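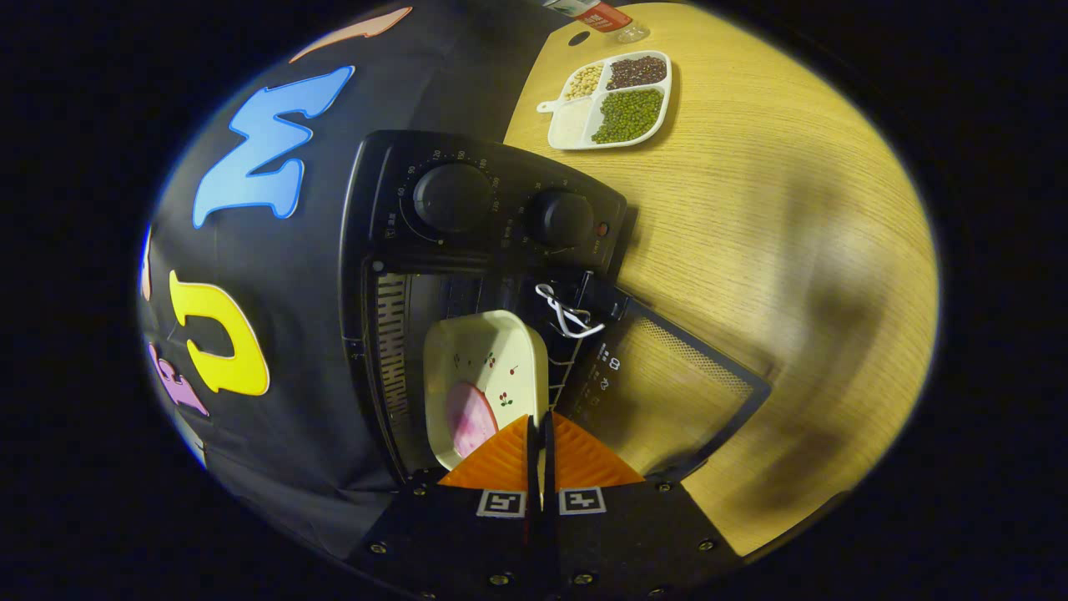 The Pliken gripper at the toaster oven, door open and the cherry dish inside.

Pliken hand-held gripper, build gallery
Posted December 9, 2023 by Yiran Long

Pliken is a two-finger gripper you hold and work by hand. A camera mounted on it records what the fingers do. Jingyi Hou and I built it in the shared workshop at Prumthorpe, on the bench by the back stairs, and we have been using it on kitchen tasks. Most of the work so far has gone into the fingers and the plate they sit over, so the notes below are mostly about those. They all go with the oven picture at the top of the page.

Fingers
The orange fingers are the fifth shape we tried. They are triangular, finely ribbed, and get wide at the base where they meet the body. The first set was smooth and dishes slid out of it. The second had coarse ribs that caught on cloth and left dents in bread. We went finer from there. Both fingers come out of the same mold, so a spare fits either side.

Plate
The dark flat plate went through 2 versions. The first was 5 mm longer and hit the lip of every drawer we tried. The one on the tool now is cut from a sheet Serkent sold us as an offcut. If you are cutting your own, drill before you trim the outside edge. We did it the other way around on the first one and cracked a corner.

Screws
Brass-colored, small heads. Jingyi had a bag of them left over from a clock case. Put them in by hand and stop when they are snug. One of ours stripped when we used the driver, and that hole has a repair insert in it now.

Markers
There are two square black-and-white markers on the plate, one under each finger. The software finds them in the video and works out how far apart the fingers are. Print them matte. Glossy paper gave us glare from the ceiling light and the tracking dropped out. Ours are stuck down with thin double-sided tape, pressed flat with the back of a spoon. Check the corners every few days, as they lift.

Lens
A very wide one. Straight things come out curved and there is a black ring around the picture. We tried a narrower lens in July and lost sight of the fingertips whenever the tool went in close, so the wide one went back on. Calibrate again each time you take it off, even if you think it went back in the same place.

Oven
A black toaster oven with a door that folds down. The two knobs are on the panel at the top, and the scale by the left one has numbers such as 120, 150 and 180. For this task the gripper has to get in past the door and close on the rim of a dish. Going in straight works better for us than coming in over the door at an angle. The wire rack is the thing to watch on the way in, as the wide part of a finger can catch it.

Dish
Cream-colored, rectangular, with a raised rim and a small cherry design on one side. The rim is what makes it a good dish for this. We had a flat one before and the fingers had nothing to hold. There is a round pink slice in it for the oven task.

Beans and rice
The white divided plate on the wooden tabletop has four sections, with soybeans, mung beans, a dark reddish-brown bean and white grains. It belongs to a sorting and pouring task that will get its own page. It stays on the table between tasks, mostly to save setting it up again.

Backdrop
Black cloth with colored letters on it. Plain black gave the camera position software very little to work with, and the letters give it edges and corners to follow. If you try the same, mix the colors and set the letters at different angles. Don't line them up.

Recordings
We have 2,268 recordings in the set as of this page, across all the kitchen tasks. The goal when we started was 2,000. A recording is kept if the markers stay readable from start to finish. The rest go in a separate folder and we look through them when something in the tracking changes.

Still to do
A lighter handle, a better strap for the cable, and a second tool so both of us can record. Drawings for the plate and the finger mold are on the Hegarty shelf in the workshop, in the gray binder. Please put the binder back when you are done copying.

Last updated: plate and marker notes revised, oven section added. YL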